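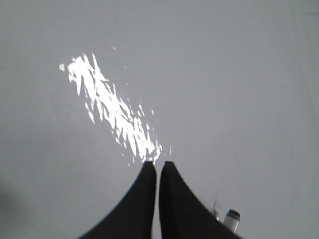

The first thing Ileana Buzatu asked me, before I had my coat off, was whether I had ever taught a child to tie a shoe. I said I had, twice, with mixed results. She nodded as though I had handed over a reference, and then she sat me down in a swivel chair, put a pair of plastic handles in my hands, and told me to squeeze the right one very gently. A few yards away, two black fingers closed on nothing at all, and I'm afraid I said "oh!" out loud like somebody who had just been shown a baby.

I had driven up to Branlow on one of those February mornings when the sky and the road are the same color, to spend a day with the small company called Rarnen, which has the upper floor of a former shoe warehouse and a very good coffee maker. What they do there sounds simple when you describe it at a dinner party. They teach robots chores. The robot doesn't get a list of instructions in the old sense, with somebody typing out that the arm should travel so far to the left and then so far down. A person does the chore, over and over, through the robot's own arms and fingers, and the machine keeps a record of what its cameras saw and how its joints moved at every moment. Then the records go off to be learned from, and some days later everybody gathers around to find out what the robot made of it.

The chore on the day I visited had to do with a whiteboard. I should confess that I had been hoping for something more glamorous (there had been talk on the phone of pancakes). But Ileana, who runs the teaching floor and has done so since the company was three people and a borrowed table, is very fond of the whiteboard work, and over the course of the morning she talked me around to being fond of it too.

"Everybody thinks a whiteboard is flat and white and that's the end of it," she told me. "To a person, sure. You've been looking at them since first grade. You know what the lights do."

What the lights do, it happens, takes up a good deal of conversation at Rarnen. A glossy board is partly a mirror. When you walk past it, the ceiling fixtures slide along with you, and you've never once in your life confused them with something written there or something you could pick up. The robot, on the other hand, sees much of its world through a small camera down at the wrist, looking out past its own fingertips, and from there a reflection can be the brightest and most interesting thing around. Every time the wrist turns, the glare goes somewhere else. An early version of the learner, trained on too few tries, used to drift toward it. Ileana acted this out for me, her arm floating off to the side with a dreamy expression, and I have thought about it since whenever I catch myself staring at a lit window.

The cure was more teaching, and more varied teaching. They did it in the morning and again after dark. They raised the arm and lowered it. They came in from the left when it would have been far easier to come in from the right. By the time I arrived the whiteboard set had reached 194 demonstrations, each of them carried out by a person sitting in that swivel chair with the handles, and the plan was to add another 12 before everyone went home.

I was allowed to do a few, on the understanding that they would probably be thrown away.

There are two ways to show a robot how something goes, and I got to try both, though the first one only briefly. You can take hold of the arm itself, with its motors gone soft, and walk it through the motion the way a golf instructor stands behind you and moves your elbows. It is oddly intimate. The arm is heavier than it looks and it goes where you push it, mostly, with a small reluctance at the shoulder. The trouble, Ileana explained, is that you are then standing right there, and your sleeve and your hip and your big curious head end up in what the cameras see, and one of these days the robot will have to do the thing without your sleeve. So most of the teaching at Rarnen is done by remote control. You sit off to one side, you watch a screen, and you move the handles, and the arm copies you.

It is harder than it sounds, and the reason has very little to do with the handles, which are light and pleasant. The trouble is that you can't feel anything. If you reach for a marker on a tray in your own kitchen or classroom, your fingertips are telling you the whole time how close you are and whether you've bumped the ledge. Take all that away and you find out how much you had been leaning on it. I came down toward the tray full of confidence and stopped well short of it, hanging in the air like a man waiting for an elevator. On the next try I overcorrected, and there was a click from across the room, and somebody laughed, kindly.

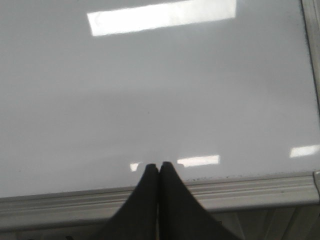

The tray is the part that separates the patient teachers from the rest of us. It runs along under the board with its little ridges and grooves, and for a person those ridges are a courtesy, there to keep things from rolling off. For a pair of robot fingers they are a landscape. Come in too steep and the tips catch. Come in too shallow and the broad part of the finger arrives before the narrow part does. Ileana had me practice just getting the fingertips to hover above the ledge, closed, nothing in them, and holding still. I did that for longer than I would like to admit, and I must say it was one of the more restful stretches of my winter.

"Now do it slower," she said, when I was quite pleased with myself. "You're doing it like you want to be done."

That remark turned out to be close to the whole philosophy of the place. The robot learns from everything you do, including the things you didn't mean to teach. If you hesitate before you reach, it will learn to hesitate, with no idea what it is supposed to be thinking over. If you have a habit of giving a tiny wiggle after you grasp (I do, apparently, and so did one of their best operators for the whole of his first season), the robot will wiggle. They still call it the Kolev wiggle there, after the operator, who has long since been cured of it and bears the name with good grace. For a while the arm did it every single time, after every object it picked up, like a signature.

I asked whether that sort of thing bothered them, and the people around the coffee maker all began answering at once, which I took to mean that they argue about it often. One camp would like the demonstrations to be as clean as possible, smooth and direct and all alike. The other camp, and Ileana is plainly in it, wants some of the fumbling left in, so long as the fumbling is followed by a recovery. A teacher who misses the marker, backs up, looks again and gets it has shown the robot something that a perfect grasp never could. She keeps those. She has a soft spot for them. She told me about an afternoon when an operator dropped a marker cap, chased it along the ledge with the gripper and finally trapped it against the end of the tray, and how the next version of the learner, faced with a rolling cap of its own, did a passable job of chasing it.

"It was not elegant," she said. "But my goodness, I was proud."

She came to this line of work by a winding road. She trained as an occupational therapist and worked for 11 years with people relearning the use of their hands after strokes and accidents, and she says the two jobs have more in common than her old colleagues would care to hear. You break a motion into pieces small enough to succeed at. You notice which piece is going wrong, which is seldom the piece the person is complaining about. You learn to keep your own hands in your lap. She answered the Rarnen job posting because it asked for somebody who could "explain how to pick things up," and she thought, well, that's me.

The company's next undertaking, called Bodska, will take what has been learned at the whiteboard and carry it out to shinier and fussier places: glass-topped counters, bathroom mirrors, polished tile. I was shown the list of surfaces, and I was told I couldn't print all of it, so I'll just say that anyone who has tried to find a contact lens on a white sink will feel some sympathy for the machine. They have five people trained for the chair at the moment and would like more. Piano players do well at it, and so do people who have decorated cakes for a living. Gamers are very fast and have to be talked down.

Late in the day, with the windows going dark and the ceiling lights that much stronger on the board, Ileana took the chair herself to finish the set. I hadn't seen her do it until then. She sits quite upright and she doesn't talk. The arm, which under my management had looked like a piece of equipment being moved about, seemed to know where it was going. It came down at an easy slant, passed right through a patch of glare without any fuss, and settled over the ledge. She waited there a moment, and then she brought it back up and did it again from the other side, a little lower, and then once more with the wrist turned.

I asked her afterward whether she ever got bored, doing the same small thing so many times. She gave it real thought, winding the cable of the left handle around her hand.

"I used to ask my patients to button a shirt," she said. "Some of them, we did that one shirt for weeks. I never once got bored of the shirt."

Then she went to see whether there was any coffee left, and I put my coat back on and drove home with both hands on the wheel, squeezing it, I noticed somewhere past the county line, very gently.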